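Flandard is a plain-text collection of home recipes from the town of Birescombe and the farms nearby, typed up from handwritten cards, church-sale booklets and the backs of envelopes. It has 1721 recipe files so far, and I am still thrilled every time a new shoebox comes in!

## What's in the box

Each recipe is one UTF-8 text file with a small header and then the recipe as the cook wrote it. Spelling is kept. If a card says "bake till its done," that is what you get (and you'd be surprised how many say it).

- `recipes/` — the recipe files
- `units.csv` — 275 household measures, with the metric value where one could be worked out
- `sources.csv` — one row per card box, booklet or notebook
- `notes/` — long-form notes on dishes that turn up in many versions

Header fields:

| Field | Meaning |
|---|---|
| `title` | As written on the card |
| `cook` | Name, initials, or `unknown` |
| `source` | Key into `sources.csv` |
| `course` | One of 7 values, see below |
| `serves` | Only if the card says so |
| `variant_of` | Links to a parent recipe, often blank |

The courses are `soup`, `main`, `side`, `bread`, `sweet`, `preserve` and `drink`. Dumplings are filed under `side` even when they are clearly the whole supper. I went back and forth on that for weeks and I'm still not sure.

## Serving notes

My favorite part of the whole collection! A lot of the older cards end with a line on how to bring the dish to the table: which plate, how deep, whether the gravy goes on first. We used to drop these lines when typing, and I'm so glad we stopped. They now sit in a `serving` block at the end of the file, and 1101 recipes have one.

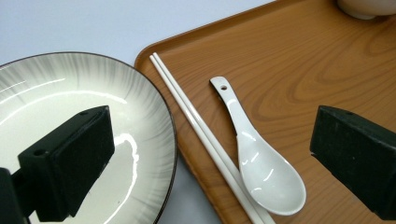
Morag Tennant wrote in to say that the `serving` block should also hold the lines about leftovers, as her family's cards never split the two: "cold next day with mustard" comes straight after "hot on a flat plate." She has a point, and from the October release those lines will move over too. Please don't move them by hand before then, or the merge script will list them twice.

## Units

Old cups are a joy and a headache. A "breakfast cup" in the Istach notebooks is bigger than a "teacup," but two cooks in the same house could mean different things by either one. We give a metric value only when the same cook gives a weight somewhere else. If not, `metric` is blank, and blank means unknown. It never means zero.

"Butter the size of an egg" has its own row. So does "butter the size of a small egg."
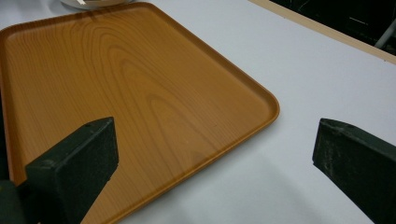

*Wood-grain tray with rounded corners and a low rim.*

## Known gaps

- Bread is thin. Most families knew their daily loaf by heart and wrote down only the fancy ones, so there are far more saffron buns than plain white loaves.
- The Kemppainen booklet has pages missing in the preserves section. Three chutneys stop before the vinegar goes in.
- `cook` is messy. "Mrs. D." and "D." may be one person. We don't merge names unless the family tells us to.
- Oven heat is kept as written ("slow," "brisk," "hot enough to brown paper"). Please don't send patches that turn these into degrees.

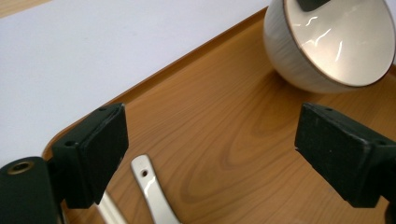
The oven words do have a pattern, though, and I'd love for somebody to dig into it. "Brisk" shows up mostly with pastry and small cakes, while "quick" goes with scones and biscuits, and the two hardly ever appear on the same card. Dardo Ocampo started a note on this in `notes/oven-words.md` — it's half done and already great reading.

## Adding a recipe

Copy `template.txt`, fill in what the card tells you, and leave the rest blank. Run `check.py` on the file before you open a pull request; it looks for missing headers and stray tabs. If you can't read a word, put it in square brackets with a question mark, like `[mace?]`. Torquil Dunbar and Hidayah Rondonuwu read every new file against the scan and are very quick about it.

Small fixes are just as welcome as whole boxes. One person fixed a single comma last spring and it saved a fruitcake.

## License

Typed text and tables are CC BY 4.0. Scans stay with the families and are not in this repository.

Last updated September 25, 2026.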